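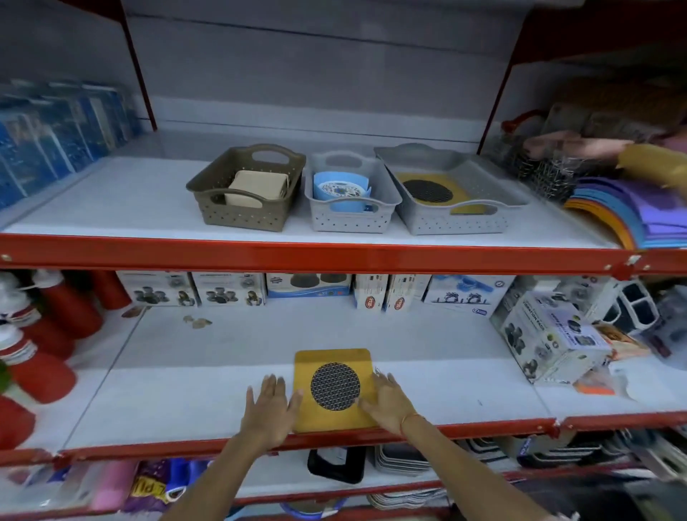

Putting the yellow pad on the middle shelf

Home | Jobs | Forum | Login

Narkska store assistant recruitment, form question
Posted by tastby_k, Sunday
4 replies | 2 shares

Hello all. I filled in the Narkska form for store assistant last night, but the page stopped at step 5, where the fee is paid. The money left my account and I have no registration number. Should I fill it in again?

wastier
Do not pay twice. Log in with your phone number and open "My payments". Mine showed up there after 2 hours.

Takács
I don't agree with waiting. I waited in December and the form closed. Fill in a new one, they return the second fee.

wastier
They return it only if both forms have the same email. It is written in the notice, page 4.

Takács
It was not in the notice I had - maybe they changed it. My fee came back anyway.

tastby_k
Thank you both. The payment is there now, but the status says "pending". I also read that they take 2000 people this time, is it for all districts together?

Share (2) | Report | Next thread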